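Bin Picking Data Collection, December Round
Karkance robotics lab, posted 24 Dec 2023
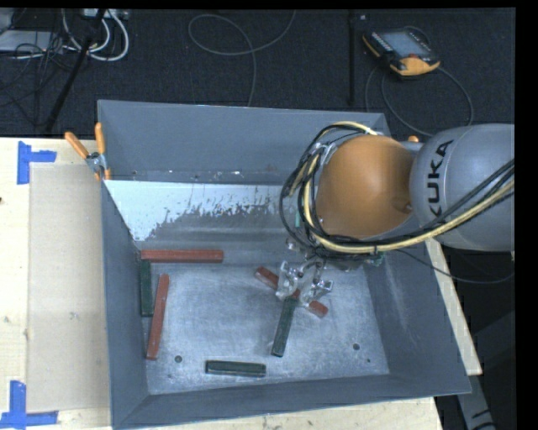
This page covers the second round of grasp recording for the Lemimetti project. We are gathering examples for a model that picks long blocks out of a metal bin when they lie at odd angles or touch each other. The first round used a flat tray and did not carry over well to sloped walls.

Red and green blocks in the gray bin, with the KUKA arm reaching in from the side. One red block lies diagonally under the gripper, with the end of a green one right beside it. Layouts like this are the ones we want more of, and the operator picks which block to go for.

How a session runs

Each session has 56 attempts. The blocks are dumped in again after every 7, and no one straightens them by hand. A block that lands outside the bin goes back in before the next attempt.

Every attempt is saved, including misses and drops. The operator marks the result as held, slipped or no contact. Attempts stopped from the pendant get their own label and are left out of training for now.

Blocks lying close to a wall are logged separately. The Gentile planner, which we use for the approach path, tends to come in too steep there, so we set 5 approach angles by hand for those cases.

Still to do

Bare metal gives strong reflections, and we have not decided whether to cover the floor of the bin or leave it as is. The Clillton set was recorded over a matte surface, so the two should not be mixed without checking the lighting notes first. Recording starts again after the break with the same blocks and the same gripper.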